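4.2 What fans did with the anniversary posts

I should say up front that I came to celebrity couples as a fan and only later as a researcher, so some of what follows is colored by years of reading comment threads in bed. Our set has 3,671 comments left under anniversary videos, all posted in June by couples with at least one partner working in television or music. Leen Haddad and I read every one of them, and then Benedikt Nägeli read a share of them again without seeing our labels.

The first thing that jumped out was how little people talked about the couple! Most commenters went straight to their own marriages, their exes, their parents' silver wedding. One woman wrote a whole paragraph on the cake she dropped in 1998 and never got around to the singer at all. We called these "me too" comments, and they were far more common under dancing videos than under posed portraits - which surprised Leen, who had bet me lunch on the portraits.

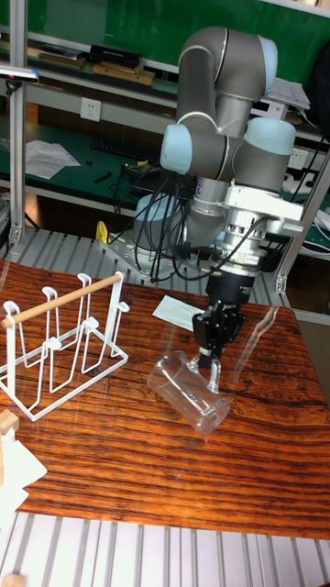

Figure 3. Robot arm with a two-finger gripper holding a transparent plastic cup.

The second group we called "keepers of the story." They remember the proposal, the breakup rumor, the make-up trip, and they correct anyone who gets the order wrong. Heitmann's older work on soap opera mail describes much the same habit, and I think she had it right that correcting is a way of showing love. What I'd add is that keepers handle a couple's history a bit like the gripper in Figure 3 has its cup, closed in on it from both sides: one finger is the public record, the other is what fans feel they know. Shadi Hakim thinks I'm stretching this, and he may be right.

The third group was small, and mean. These were the "give it 18 months" people, and they mostly showed up late at night. We kept them in the counts but left their wording out of the tables, partly at Leen's request and partly (I admit) at mine.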